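Jedska releases Guto 7, and asks buyers to test it before believing it

LESTLOW, August – Jedska today released version 7 of Guto, its planning software for robot arms that pick up and put down household objects. The release is free to existing licence holders and can be downloaded from Friday.

Press releases about robot software tend to promise a lot. We have written a few of those ourselves and have had to answer for them later. This one keeps to what Guto 7 does on our own test bench, and says where we still have doubts.

What has changed

Guto takes a list of objects and a goal, such as "food on the plate", and works out a path for the arm and a grip for the fingers. Earlier versions planned the two separately. The path planner would pick a tidy route, the grip planner would then ask for a wrist angle the route could not give, and the whole job started again. Version 7 plans them together. On our bench, planning a single pick and place now takes 22 milliseconds on an ordinary desktop machine, with no graphics card.

We also rewrote the part that decides how close the fingers may come to a surface. The old rule used one fixed gap for everything, which made it hopeless with shallow dishes. The new rule reads the shape of the dish and lets the gripper go lower where there is space to do so.

The release was checked against 3,000 simulated table layouts built in Bakos, our in-house scene tool. Each has a table, a dish, one item to move and a few things the arm should leave alone. In one layout the arm holds a reddish-brown item of food over a white plate, with a milk carton and a teacup standing further along the round table.
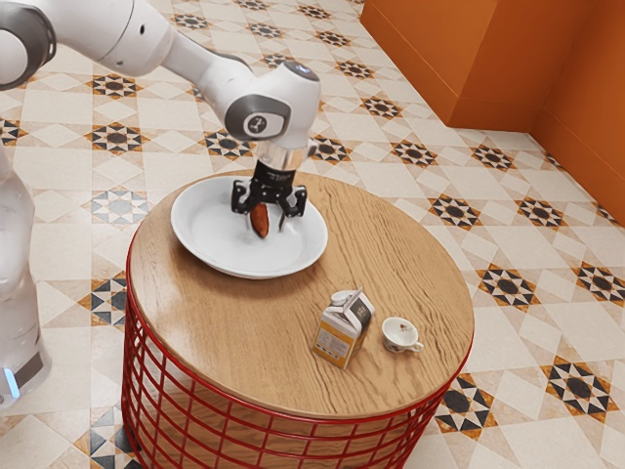

What we are not claiming

A simulated plate is a kind plate. It does not slide when nudged, and the software is told where it is. Real cameras get this wrong, and shiny white crockery is one of the things they get wrong most often. Guto 7 does nothing to fix that. If your perception system puts the plate in the wrong place, Guto will plan a very good path to the wrong place.

Soft food is another weak point. Bakos treats every item as rigid, so a clean grasp in simulation says little about how a ripe pear will fare. We would be wary of any supplier who tells you otherwise on the strength of rendered pictures, ours included.

We have run only 20 of the layouts on a physical arm. That is too few to give a success rate, so we are not giving one.

Availability

Guto 7 runs on Linux. The test layouts and the planner logs are included in the download, failures as well as successes, so that customers can repeat the runs. Bakos itself is not for sale, but a viewer for its files comes with the release.

Press contact: Jedska press office, Lestlow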